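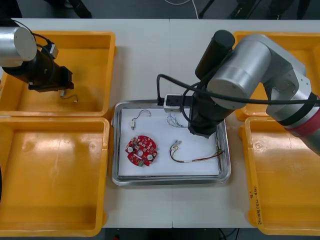 Yellow bins and a paper-lined steel tray on the worktable.

How to Set Up a Shared Sorting Bench for Small Parts

A sorting bench is where mixed screws, wires, clips and boards get separated before they go back on the shelf or out for recycling. You can set one up in an afternoon with a table, a few open bins and a marker.

What you need

A table with a light-colored top
Shallow open bins, all the same size
One metal tray
Plain white paper, cut to fit the tray
A permanent marker
A notebook or clipboard

Step 1. Pick the table

Use a table that does not wobble and that you can reach across without leaning. Dark parts show up well on a white or pale gray top. If you push two tables together, tape over the joint from underneath so small screws do not fall through. Keep the table away from doors and fans.

Step 2. Place the bins

Put the tray in the middle and the bins toward the corners. Bins with low sides are easier to work from than deep ones, and you can see what is in them at a glance. Leave a hand's width between each bin and the edge of the table.

Do not start with too many categories. At our Griron site we began with 20 and people gave up and dropped everything into the nearest one. Start with what you handle most and add a bin when a pile starts forming beside the tray.

Step 3. Label everything

Write on the rim of the bin, where the label stays readable when the bin is full. Use a short code and keep the full list in the notebook. Our Bowen shelf list runs to 133 entries, far too many to spell out on plastic. Rubbing alcohol takes off old marker.

Step 4. Line the tray

Lay one sheet of paper flat in the tray. Pour out no more than a cupful of mixed parts at a time. When the batch is done, lift the paper by two sides and tip the dust into the trash. Change the sheet when it tears or gets greasy.

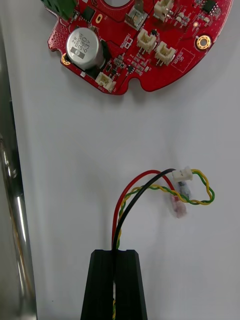 Ernuder Reuse Workshop, Parts and Stores Team

Step 5. Sort in passes

First pass: pull out anything large. Second pass: separate metal from plastic. Third pass: sort by size. Three quick passes go faster than one slow one, and there is less to check at the end.

Circuit boards get their own bin. Hold them by the edges and do not stack them. Boards that came out of powered equipment should be checked by someone trained to do it before they reach the bench.

Step 6. Deal with the leftovers

Every batch leaves a few things that fit no bin. Put them in a jar marked with the month and go through it when it is full. Whatever is still a mystery after 3 months goes to scrap.

Step 7. Close the bench

Stop after 40 minutes and take a break, as mistakes go up when your eyes are tired. Before you leave, empty the tray, write the batch in the notebook and return full bins to the Stevus rack.

Questions about bin codes or new categories go to Colette Cordier. Spare bins are under the stairs, next to the paper cutter.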